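Small Things, Sorted
Illside home pages — April 6, 2019

Hair ties, clips and beads had been drifting around the living room since November. A shallow tray on the checked cloth now takes the pieces we want to keep together.
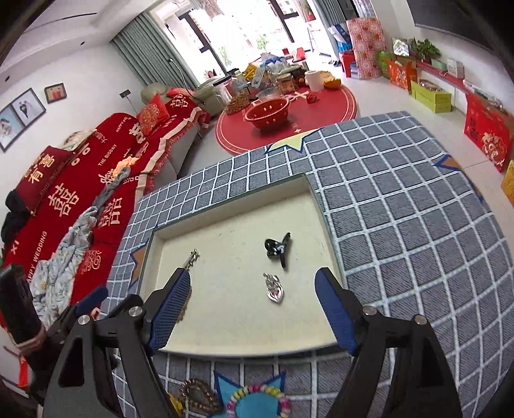 Pendants and metal bits go in first, as they are the easiest to lose. Bracelets wait their turn on the cloth. The sofa still has its red wedding covers and cushions.

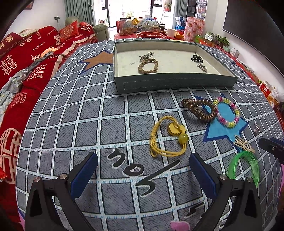 Coil ties and claw clips are next. Anything stretched out gets thrown away. The rest goes in the drawer, 3 bags at most.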